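I have been putting little presents together since January, which my sister thinks is a sickness, and she may have a point. But if you have ever left the party bags until the second week of December you will know the feeling of standing in the two dollar shop at Trernton with a basket full of rubbish you don't even like, and I swore after last year I wouldn't do it again.

So this year it's hourglasses! The tiny toy kind, with the sand in them. I found them online late one night when I couldn't sleep, and by the time I'd had my cup of tea and a bit of a think they were in the cart and paid for. Mum always had an egg timer shaped like that on the windowsill over the sink at Heton, and as kids we used to fight over who got to turn it. I don't think a single egg in our house was ever cooked for the right amount of time, but we loved that thing to bits. It lived through two moves and then somebody (Eftychia Deligiannis, if you are reading this, I have not forgotten) knocked it into the washing up.

The kids in my family are past the age where a plastic whistle will do, thank goodness, and I like that an hourglass is a toy and is also a bit useful. You can brush your teeth by it, or take turns with it in a board game, or just lie on the carpet and watch the sand go down, which was always my favourite thing to do with one.

The bags I already had, left over from the sales. I do love a proper gift bag with a rope handle, the sort you can fold flat afterwards and use again. We have one that has been going back and forth between my house and my aunt's for so long that the tag has 12 names crossed out on it. I keep mine in the hall cupboard on their own shelf, sorted by colour when I'm feeling organised and shoved in sideways when I'm not. 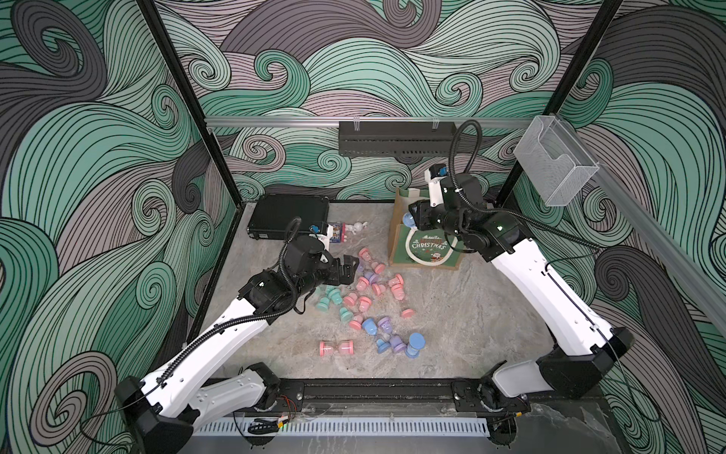
My one rule with filling a bag is to put the hard little things in first and leave the tissue paper until the very end, otherwise it all sinks to the bottom and looks like you've stuffed it with old hankies. A few chocolates can go in on top closer to the day. I learned that one the hard way, having once packed chocolates in spring and put the bags on top of the hot water cupboard. Never again.

Next I have to work out what to do for the grown-ups, who are much harder to please and never want a toy.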